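4. Reading the Break-in Log

4.1 What counts as a burglary

The district of Kemlow keeps its crime figures in a spreadsheet that has outlived three police chiefs and one flood. We were given the residential part of it, covering 980 incidents filed under the heading "unlawful entry, dwelling." The heading is generous. It takes in armed men coming over a garden wall at dinner time, and it takes in a cousin who climbed through a bathroom window to get his own jacket back. Both are one row long.

Our first job was therefore to decide which rows described a home invasion in the sense that a worried householder would use the words. We settled on three tests. Someone had to be at home. The person entering had to know it, or had to carry on after finding out. And there had to be a threat or some force, however clumsy. After applying these tests, 154 incidents remained. The rest were burglaries of empty houses, family quarrels, mistakes involving the wrong floor of an apartment building, and one goat.

Readers of earlier work on this subject will know that the share of "true" invasions in such logs moves up and down a good deal depending on who does the sorting. We did the sorting twice, with a month between the rounds and the labels from the first round locked away. We disagreed with ourselves on 7 incidents. Five of those involved a side door and the question of whether a person asleep on a porch is at home. We decided that he is, mostly because the porch in question had a television.

4.2 The trouble with time

Victims are asked when the event began. They answer as people do: after the news, before the rice was ready, when the dog started. The officer on duty then turns this into a time of day, and the time of day is always a round one. If the log is to be believed, robbers in Kemlow work on the hour and the half hour, like buses in a better-run town.

We tried to repair this by reading the written statements alongside the spreadsheet. Where a statement mentioned a telephone call, we used the call record. Where it mentioned a television program, we used the broadcast schedule, a document with its own loose relationship to the truth. The corrected times show a broad hump between 7 p.m. and 10 p.m., with a long tail toward morning. The uncorrected times show two tall spikes at 8 p.m. and 9 p.m. and very little between them. An earlier report to the district council, based on the uncorrected times, recommended extra patrols at 8 p.m. and 9 p.m. We understand these were carried out with great punctuality.

The hump sits where one would expect. Doors are open at that hour, guests are coming and going, and somebody is in the yard dealing with the grill. Of the incidents in our set, a surprising share took place while visitors were in the house. We had assumed that a full dining room would put intruders off. For a lone intruder it seems to do so. For a group of four or more it does not, and several statements suggest that a row of parked cars was read as an advertisement.

4.3 Walls, guards and dogs

Afroza Amarasinghe, who coded the statements for this section, kept a separate sheet for every security measure the victims mentioned, including those they mentioned with bitterness. It is the most entertaining file in the project and the least suited to statistics. Measures that failed are described at length. Measures that worked leave no row in the log, since the house was not entered, and so we know next to nothing about them. This is an old problem in the study of burglary and we have not solved it.

With that warning, a few patterns hold up. High walls appear often in the statements from Villalobos, the hillside quarter where the larger houses are. A high wall keeps people out until the moment it is climbed, after which it keeps the neighbors from seeing anything. Statements from Villalobos are more than usually likely to include the sentence "no one heard." In the flatter streets of Triltura, where the houses share walls and most of their secrets, the neighbors heard everything, including in two cases an invasion that turned out to be an anniversary.

Private guards are harder to judge. A guard was named in a fair number of the Villalobos incidents. In the statements he is at the far gate, on his meal break, or locked in his own booth by the visitors. We do not take this as evidence that guards are useless. A guard who sent four men away at the gate would have no reason to appear in our data, and would probably have been told off for opening the conversation.

Dogs are mentioned more than any other measure. They barked. They are almost always said to have barked. The trouble is that the same dogs are also said to bark at rain, the mail and the neighbor's radio, so that the household had long since stopped getting up for it.
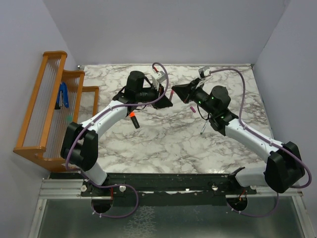

Figure 4. Two tabletop robot arms on a shared rail, with their grippers nearly meeting.

4.4 Injuries and how they are recorded

The log has one column for injury and it accepts three values: none, slight and serious. A fourth value, "see attached," was added by hand at some point and spread. Attachments were found for fewer than half of the rows that promised them. Where we had a hospital note we used it. Where we had only the log, we left the row out of the tables in this section.

Two things stood out. The first is that injury is tied more closely to surprise than to weapons. When the intruders had clearly expected to find people at home, they tended to give orders, take phones and jewelry, and leave. When they had expected an empty house, matters went badly for everyone. Several of the most serious injuries came from a collision in a hallway between two frightened people, only one of whom lived there.

The second is that "slight" covers a wide stretch of country. It was used for a grazed elbow and for a broken collarbone. One officer, whose initials appear on a large block of rows, used "slight" for anything that did not require a stretcher. Another used "serious" whenever the victim was a person of some standing. We tested for this as carefully as we could, and the pattern is strong enough that we advise against comparing injury figures between stations. We also advise against being hit on the head in a district where you are unknown.

4.5 The newspapers

We compared the log with the archive of the local paper, the Medness, whose crime page runs in full on most mornings and in part when there is football. The paper carried 166 stories that it called home invasions over the same period. This is pleasingly close to our own total, and the closeness means nothing. Many of the stories concern incidents we had thrown out, and many of our incidents never reached the paper at all.

An invasion was more likely to be printed if it took place in Villalobos, if there were guests, or if one of the guests held a title. The number of intruders also grew on its way to print. Where both sources gave a number, the paper's was equal to the log's or larger, and we found no case in which it was smaller. "Armed" was used freely. In the log, weapons are described one by one, and they include a garden fork and something in a sock.

We do not wish to be hard on the Medness. Its reporters often reached the house before the police did, and their notes on the layout of rooms are far better than the official ones. In a handful of cases the paper was our only source for the route of entry. What it cannot be used for is a trend. The bulge in reported invasions one March, which led to a public meeting and a brief fashion for whistles, matches no bulge in the log. It does match the arrival of a new crime editor.

4.6 Limits of this section

The usual ones apply, and some unusual ones. The log covers only what was reported, and people in Triltura told us plainly that they report a theft when the insurance asks for it and otherwise speak to an uncle. The statements were taken in two languages and typed up in one. Several pages of the older binder have been stuck together by the flood, and we were asked not to use steam.

There is also the matter of households that were entered more than once. We treated each entry as a separate incident, although the second visit is plainly not independent of the first. In one house the intruders came back for a charger. Leaving out repeat visits lowers the totals in Villalobos a little and has almost no effect in Triltura, and the ordering of the two quarters stays the same either way. The evening hump described in 4.2 survives as well, though its right shoulder becomes flatter.

We have not attempted to say what a householder should do. The statements contain plenty of advice from victims, much of it contradictory and some of it involving hot soup. The next section takes up police response times, which were recorded by the police.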